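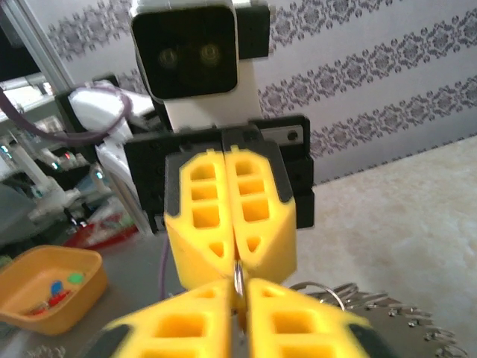
2 min read

Second arm or better fingers: where does the money go?

ringfeed_tom
We're pricing a bench cell for split ring and key ring work at Rillcombe. Management approved one capital line and wants the request in by June. Option A is a two-arm cell from Brotik with printed fingers, one arm passing the ring to the other. Option B is one arm, a fixed clamp and a decent parallel gripper. A costs 40 percent more than B before spares. I lean A. Tell me what I'm leaving out.

dkessel
Spares. Price printed fingers as a consumable. We budget 5 sets per arm per year, plus printer time, plus somebody's hour to refit and re-zero. Vendor quotes list them once, under hardware, and that's the last you see of them.

C_Villa
Disagree on A being the default. A fixed clamp doesn't need calibrating against another moving thing. Two arms means two base frames, and your tip-to-tip error is the sum of both. On a part this thin that's your whole tolerance.

ringfeed_tom
The clamp only presents the ring in one orientation. We have three downstream operations that each want a different one.

C_Villa
Then buy a clamp on an indexer. Still cheaper than an arm.

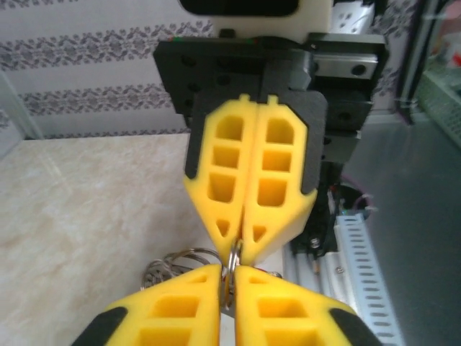
hollis_m
Singulation is the line item I would fight for. Whatever you do after the pick, someone or something has to get one ring out of a bunch of them. Budget for regrasps too, as a cycle time cost. With the ring held in a gap that narrow between four fingertips, neither gripper has much room to correct a bad angle, so a poor first pick goes straight into the transfer. We put in a small vibratory feeder from Pluron after the first quarter and should have had it in the original request. It took 22 percent off our average cycle.

dkessel
Seconding the feeder. Ask for it now, because a second request for the same cell will get read as a mistake in the first.

ringfeed_tom
The feeder was in my draft and got cut as "optional." I'll put it back. What about cameras?

C_Villa
Wrist cameras plus one fixed view. Shiny wire is bad for depth, so don't pay extra for depth until you've tested it on your own parts.

hollis_m
Fixed view yes. I'd drop one of the wrist cameras if it comes to that.

C_Villa
I wouldn't. You lose sight of the ring from one side as soon as the fingers close. 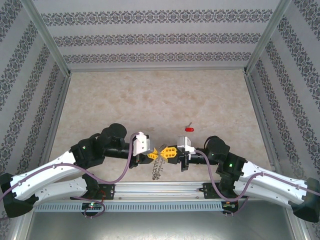
Filed under: Cells and Workholding > Budgeting

setiawan_fan
Check cable management in the quote. Ours listed arms, bases and controllers and left out ties, clips and spare cable. Small money, but it stopped us for 3 days. Setiawan sells a kit if you'd sooner not source it piecemeal.

ringfeed_tom
Added. Current plan is A with the feeder, two wrist cameras, one fixed camera, finger spares for a year. C_Villa, I'm also getting a quote for the indexer so there's a real number to compare.

C_Villa
Fair enough. Post both totals when you have them.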